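Trinditz: los brazos en el taller y la gente que los lleva

Galería

En Trinditz se montan y se prueban tareas domésticas con brazos automáticos: levantar un cubierto, retirar un plato, ordenar una mesa. En la sala de trabajo hay 18 personas repartidas en dos turnos. Antes de que llegaran los brazos, la mayoría hacía embalaje y control de piezas a mano. Ahora una parte de la jornada se pasa de pie, con un mando en cada mano.

El cambio se hizo por fases. Primero pasaron cuatro personas al puesto de mando, todas voluntarias, y el resto siguió en la línea. La formación dura seis días y la da el propio equipo. Los que ya llevaban tiempo en la casa pidieron que el puesto nuevo no se pagara menos que el antiguo, y así quedó en el acuerdo de sección.

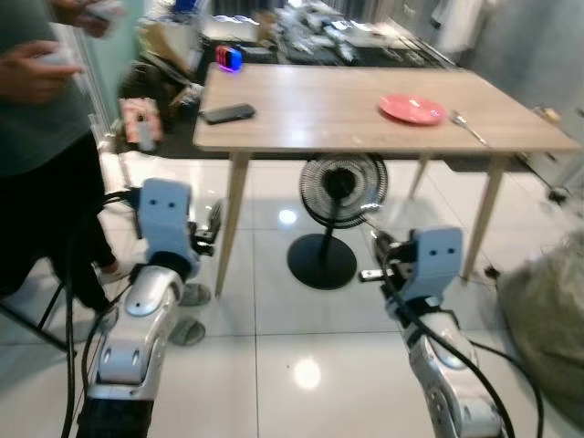 El puesto de mando cansa de otra manera. En la línea dolían las muñecas y los hombros; con los mandos se queja uno más de la espalda y de la vista. Por eso se rota a media mañana y otra vez después de comer. La rotación se apunta en una hoja junto a la puerta, y quien quiera cambiar el turno lo habla con el compañero.

Una mesa, un plato y un tenedor dan para mucho trabajo. El plato se aprende pronto. Los cubiertos son más lentos, y los operarios con más práctica suelen ocuparse de ellos al principio del turno. En el último recuento interno figuraban 1540 repeticiones anotadas, entre buenas y fallidas. Las fallidas también se guardan y no cuentan en contra de nadie.
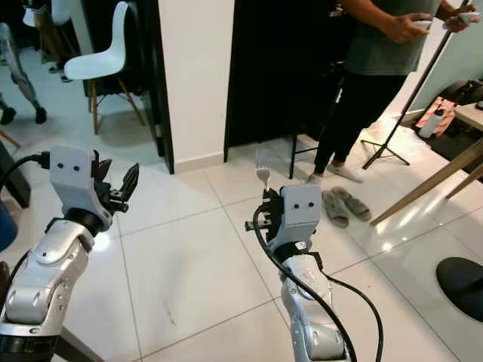
Arriaga, junio de 2018

Un tenedor sujeto en vertical, con las puntas hacia arriba, y la otra pinza abierta y sin nada. El operario sigue de pie, con los dos mandos a la altura del pecho.

La sección de embalaje se ha quedado con menos gente y eso se nota los días de mucha salida. Se ha pedido que vuelva a la línea una persona por turno cuando haga falta. La dirección ha dicho que sí de palabra; falta verlo por escrito.

También han cambiado las categorías. Lo que antes era «auxiliar de línea» pasa a llamarse «operario de mando» una vez terminada la formación. Los compañeros de Gureck, que empezaron antes, tienen ya una categoría intermedia, y aquí se quiere pedir lo mismo.

En septiembre se revisa el acuerdo. Están pendientes las pausas, la hoja de rotación y el calzado para el suelo de baldosa.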